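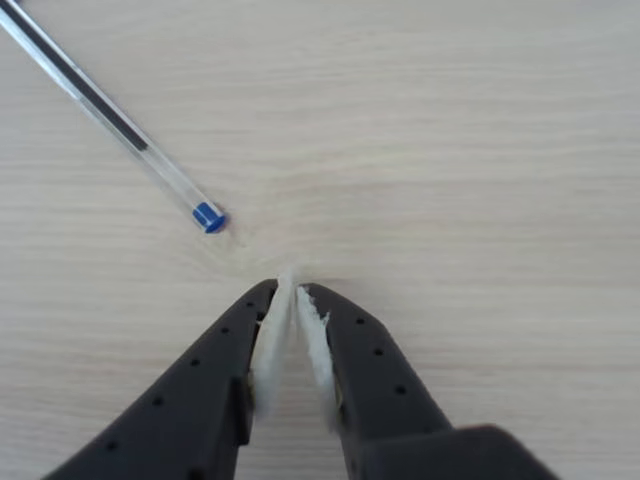 Pen on the table, Hatness.

Notebook > Glazes > Matte white > Crawling

Sunday, July 17, 2022

Crawling again on the matte white. Same two tiles as in June, same corner of the kiln, bare patches where the glaze pulled back from the edge. Not the clay then, or not only the clay. I wiped these down with a damp sponge before dipping so dust is out too.

Mixed a new batch from the Grostik bag, 319 g dry, sieved it twice. Went on thick and a bit lumpy, left it to settle overnight. Still felt like cream this morning. Added water a splash at a time and forgot to write down how much, sorry. Next time weigh the jug first.

Firing was slow, over five hours to get past red heat. The Zarei controller was on the old ramp – somebody's bisque program from June still loaded. Changed it back. Please check the screen before you press start.

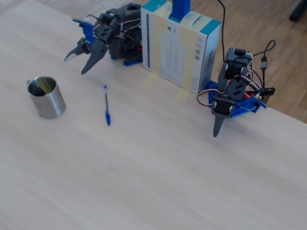 Margin note from Carkudura, in pencil: it's too much raw clay in the recipe, it shrinks as it dries and cracks, then the cracks open up in the melt. Swap half of it for calcined and dip thinner before you go blaming the kiln.

OK. Makes sense, the dry tiles did have hairlines, I rubbed them over with a finger and thought no more about it. Will try half and half. Need to calcine a bowlful first, can go in with the next bisque.

Thin dip on tile 54 came out better then the rest. Still one pinhole near the foot. Color fine, a little warmer than I want over the red body.

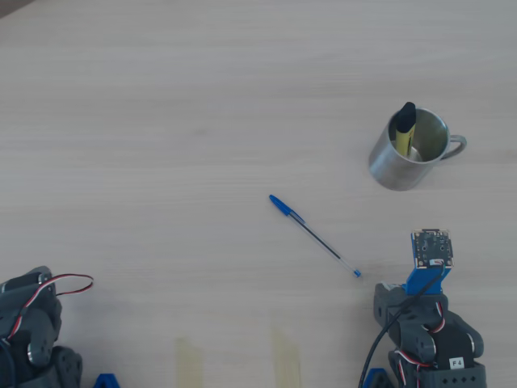

Things to do:
– calcine clay, bowl in the bottom shelf
– remix matte white, weigh the water
– new test tiles, some with texture, the flat ones dont show enough
– order more cones

Also the glaze bucket lid is split, so the top has been drying out and falling back in as crumbs. Could be half of the lumps right there. Taped for now.
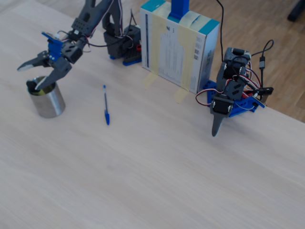 Cooling until tomorrow night, do not crack the lid. Kiln wash on the middle shelf is flaking, scrape it before anything glazed goes on.

Recent entries
Celadon over slip, thick and thin
Kiln wash recipe, second try
Reclaim bucket smells
June bisque log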